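Two arms, one table, a lot of blocks

After-school robotics at the Aranda learning center starts with someone hunting for a power strip. Always. Then backpacks on the floor, laptops open, and the club that calls itself Groltine gets down to its spring project – sorting toy alphabet blocks with a pair of small robot arms.

Sounds easy. Isn't. Jolien Van Loon, who runs the club, picked blocks on purpose. Cheap, tough, and every side is different. "You drop one, fine," she says. "You drop it 67 times, still fine." 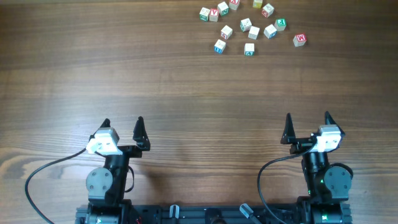
Blocks on one side, both grippers open: the Groltine setup.

The club has four members this year. Orysia Yurchenko does most of the code. Yi-an Ham does the driving, meaning she guides the arms by hand controls while the computer records what they do. Each recording is one "run." They have 215 so far and want more before March, when they show the project at Retance, the regional student meet.

Driving is the part everyone fights over. First week it was all arm-wrestling, says Yi-an. Too fast, too far, elbows everywhere. Now she barely looks at the arms, mostly at the feed from the wrist cameras. Shiny table, dark grain, hard to judge depth at first. You get used to it.
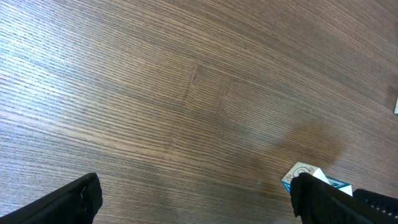

Picking one up

The grip is the thing. Blocks sit at odd angles and the fingers have to line up with two flat sides, otherwise the block spins and you chase it accross the table. Karlijn Vermeulen keeps a notebook of bad grabs. Corner grabs, double grabs, grabs of nothing at all. Her rule for new drivers: line up, stop, then go down. Most people skip the stop.
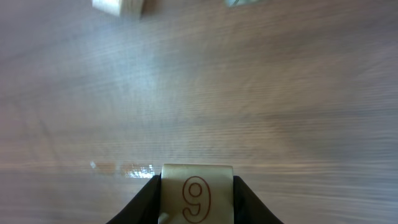
A 9 in the grip, with the table a blur behind it.

Numbers are turning out to be a headache. The software likes letters fine, but a 9 turned around is a 6, and the club spent three meetings argueing over that. Orysia wants the arm to check another side of the block. Karlijn wants to leave those two numbers out and move on. No winner yet.

Then there's crowding. Blocks close together leave very little room for a finger to get in,

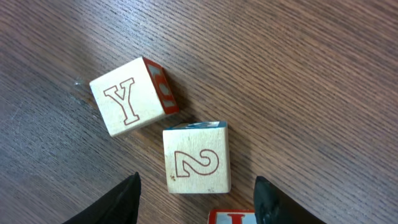 and that is where Yi-an slows right down. Nudge first or grab straight away? She nudges. Willy Verstraete, the fourth member and the newest, grabs. They log both and plan to compare later, if there's time – there is never time.

Retance gives each team a short slot and a table. Van Loon is not worried about placing. She'd like the arms to spell one whole word without help, any word. The kids have a list going on the whiteboard, mostly short ones. Willy added his own name. Nobody has erased it yet.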